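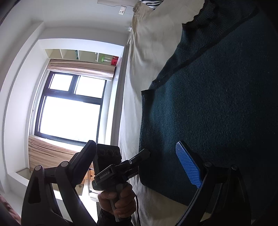
4.2 Washing habits and fabric color

Respondents were asked how they sort clothes before washing and how often they wash each type. Of the 285 households that returned the survey, most sorted by color first and by fabric second. Households with young children sorted less, and several wrote in the margin that they had stopped sorting at all. The diaries kept in October show the same pattern as the survey, though with more mixed loads than people reported.

Dark fabric (Figure 3) was treated differently from the rest. People washed it in cooler water, turned it inside out more often, and wore it more times between washes. In the follow-up interviews, two reasons came up again and again: fading, and the view that dark clothes do not show dirt. Fahy and Keane found a similar split in their earlier work on school uniforms, but their households shared laundry rooms and paid by the load, so the wash counts are hard to compare with ours.

The diaries cover 3540 loads. We left out 16 that listed no items, and combined entries where one load had been written down twice by different members of the same household. Bedding and towels were coded separately — they were nearly always washed hot, whatever their color.

Five households used a commercial laundry for part of the diary period. Their home loads are kept in the totals, but the loads they sent out are not, as we had no record of the water temperature. Line drying and machine drying are taken up in Section 4.3.

Figure 3. Dark fabric.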